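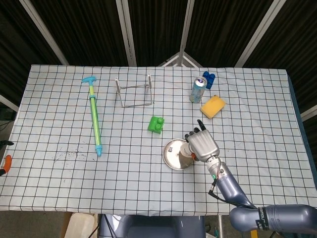

Visita al archivo electoral de Pramitcombe

25 de septiembre de 2022

El archivo abre al público dos veces al año y en esta ocasión fuimos en el tren de Havetti. La entrada es gratuita. El recorrido empieza en la sala de actas, con las papeletas del referéndum municipal que se decidió por 1.193 votos contra unos 700.

La segunda sala reúne octavillas y discursos de la campaña de Mulligan, varios de ellos bastante agresivos con la prensa local. Las cartelas no toman partido, aunque yo habría agradecido más contexto sobre las acusaciones de discriminación.

La visita dura 2 horas. No hay cafetería. La próxima apertura será en noviembre y hay que reservar plaza.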